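Gizella Simon warned me on the phone that I'd be doing the washing up. I thought she was joking. By ten in the morning I was in her kitchen in Lodcombe with my sleeves pushed up, steering a robot arm towards a bowl and missing.

Gizella teaches robots household chores, and has done for 2 years. Her current project is called Grorkel ("my nephew named it, I've stopped apologising") and it's all about the sink. She moves the arm with a handheld controller, the computer records every move, and later on the robot has a go by itself.

"People think I write it a list of instructions," she told me. "I don't write anything! I wash up, very slowly, through somebody else's arm."
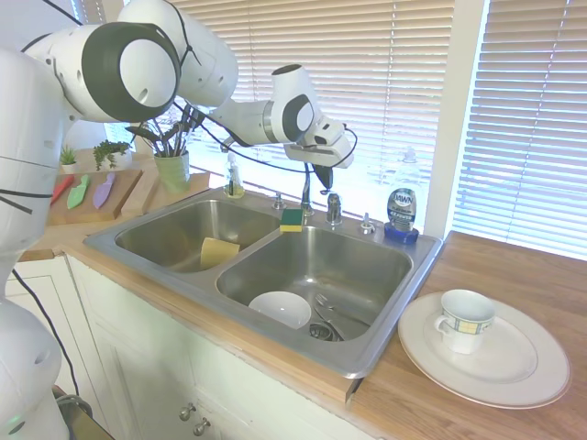 The sink at Lodcombe, with the arm over the taps and a bowl and cutlery in the right-hand basin.

I asked how many times you have to show it the same job. She pulled a face and went to look it up. For lifting a bowl out of the basin, 149 goes so far, and she'd like to do more. A fork is worse, she said, as it lies so flat against the metal that the fingers have very little to get hold of.

"And you mustn't be too tidy about it. If I put the bowl in the same spot every time, it learns the spot. So I shove things about. I swap a bowl for a mug, I tip the mug over, I move the sponge."

She does the moving about between goes, and I must say she's quick -- a bit like watching someone lay a table in a hurry. 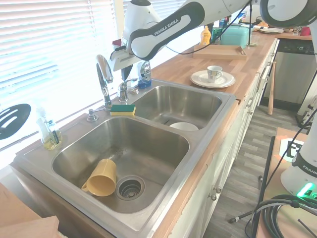 A yellow mug on its side in the near basin, the sponge in front of the tap.

There's another way, which is taking hold of the arm and pushing it through the job yourself. She started out like that at Wijaya, her old firm, and still likes it for showing beginners. "You feel the weight of it, which is lovely. But your own hands get in the way of the cameras, and after over 3 hours your shoulders know all about it."

My own turn was a humbling business. I got the gripper down to the rim of the bowl, closed it too early, and knocked the thing sideways. Did she delete that one? No, she kept it, and had me carry on from where the bowl had ended up. She likes a few recoveries in the pile.

"It's going to miss as well," she said. "I'd like it to have seen someone miss and then sort it out."

I got it on my next try and was far too pleased with myself. Gizella had already reached over to move the sponge.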